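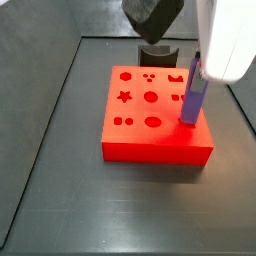 I've been making a shape sorter, and a few of you asked how it's going. Short version: the board is done and I'm now working out what to do about the pegs. Longer version below.

The board is a thick red-orange slab with nine openings in the top, three rows of three. I wanted it thick enough that a kid can lean on it without it tipping.

Back row has a hexagon on the left, then three small round holes in a cluster, then a wide one with a V-shaped notch in one edge. My sister calls that one the crown. Damir Popescu says it's a cup. I've stopped correcting either of them.

The star is at the left of the middle row, with a plain circle next to it. The circle is the one everybody tries first.

I drew the layout in February and changed it 4 times. The early version had a triangle and a heart. Both are gone. The heart was too easy to confuse with the notched one when you come at it by feel.

Color was a long argument. Siiri Peltonen wanted a different color for each row. I went with a single color so the only clue is the outline. The recesses look darker than the top under a lamp, and that's enough contrast for most people I've shown it to.

Working name is Clostirance. I know. It was a typo in a file name and it stuck.
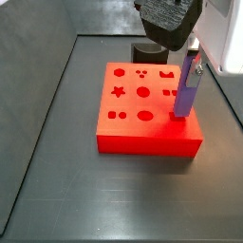
The front row is the one I'd redo. On the left there's a rounded square and a small circle side by side, and the middle is an oval lying on its long side. The oval is fine. The square and circle pair takes one peg with two feet, and you have to get both feet lined up before it drops.

Nermina Trajkovski took the earlier test board to the playgroup in Stanholm for a morning. The two-footed peg was the one left on the floor at the end. The three-footed one did better, which surprised me. She thinks kids turn it until it catches.

Pegs so far: 6 I'm happy with. The star needs its points rounded off a little more. The peg for the notched hole keeps going in backward if you push hard enough, so that's getting remade.

Tolerance notes for the two people who care: I started with a tight fit and it was miserable. Even adults had to wiggle the pegs to get them out. I opened everything up a bit and it's much better. Some rattle is okay.

It took around 63 hours counting the test boards. Most of that was sanding and waiting.

Someone asked about selling them. Not right now. Tihomir Obradović has offered to look at the drawings, and I'd like to have the full set of pegs before I think about that.

Next job is the star peg. I'll post the drawings when the front row is sorted out.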